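How to sort your household rubbish without falling for the label

Print this page
E-mail this page

By Bijan Naseri

Most recycling advice is written by people selling something, usually bins. I have read the leaflet that came with my Celtanex caddy twice and I still doubt that a colour-coded lid has ever made anyone sort better. What follows needs no special kit.

Step 1. Find out what your own council takes

Ignore the symbol on the packet. It tells you what could be recycled somewhere, by someone. Look up the list for your postcode, and check the date on it. Mine was last changed on 8/26/22, and two neighbours were still working from the old one.

Step 2. Do the scrunch test

Crumple the thing in your fist and let go. If it stays crumpled, it's probably paper or foil. If it springs open, it's probably plastic film, however shiny it looks.
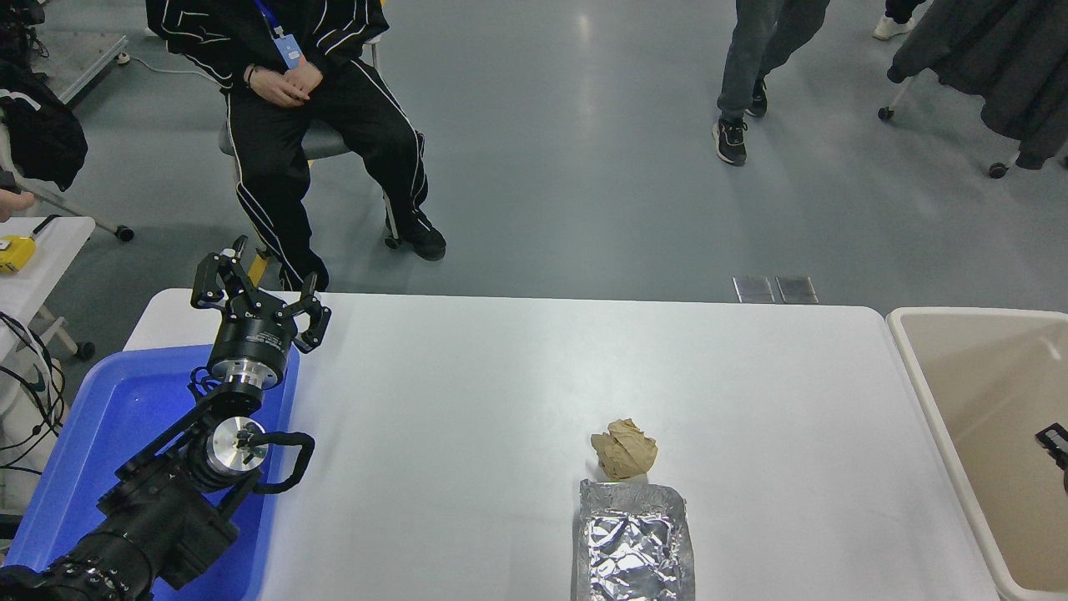 I say probably. Some coated wrapping papers stay put and still get turned away, and glitter rules a sheet out whatever your fist says. Foil should be wiped and saved up into a ball, as small scraps tend to drop through the sorting screens.

Step 3. Use one tray for a week

Before buying a set of bins, put everything dry into a single tray and sort it on Sunday night. You will learn which container you really need. Ostrowski wanted 318 for their three-part unit when I asked. My tray came out of the shed. 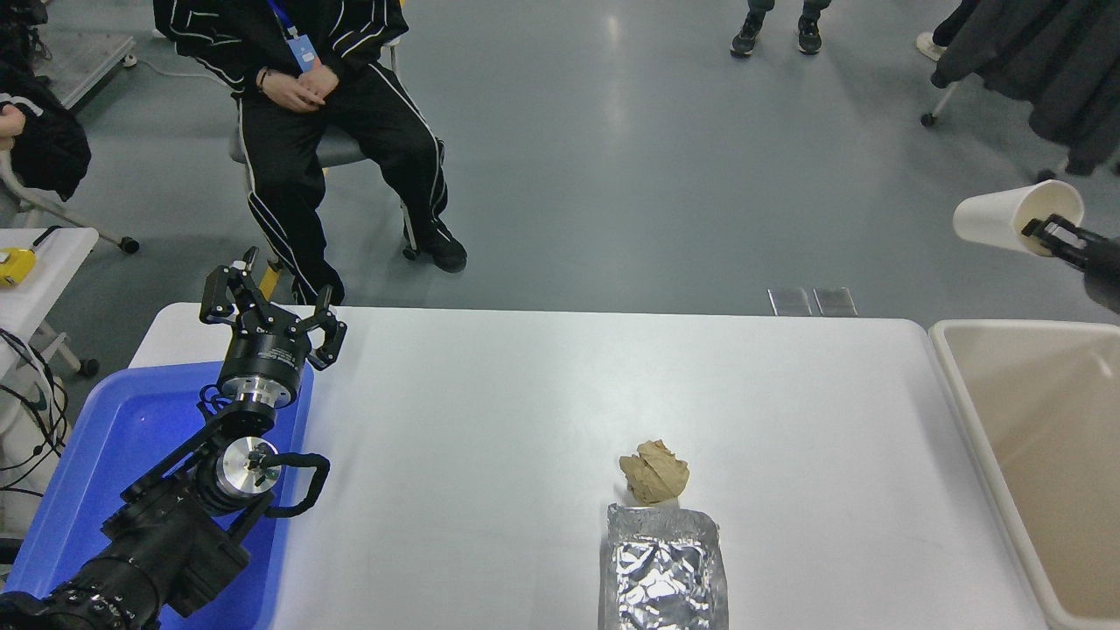 A blue plastic tray with raised rims, on a white table.

Be wary of claims about time saved. The Wida brochure promises 200 hours, and doesn't say over how many years or compared with what. Sorting my week's worth takes 5 minutes, radio on.

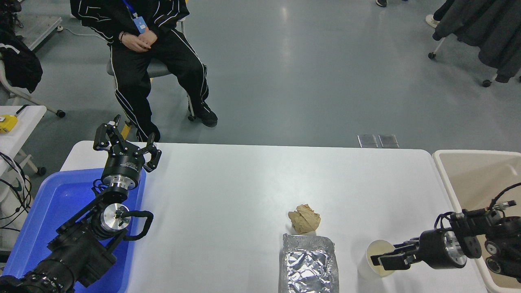 Step 4. Treat paper cups as guilty

Many have a thin plastic lining, so they don't belong with ordinary paper unless your council says so. Some shops run take-back points. Ask where the cups go next – if the person at the till can't tell you, try the head office, and don't expect a quick answer.

Step 5. Check again in September

Lists change when contracts do. If an item has dropped off yours, put it in general waste until you hear otherwise.

Print this page
E-mail this page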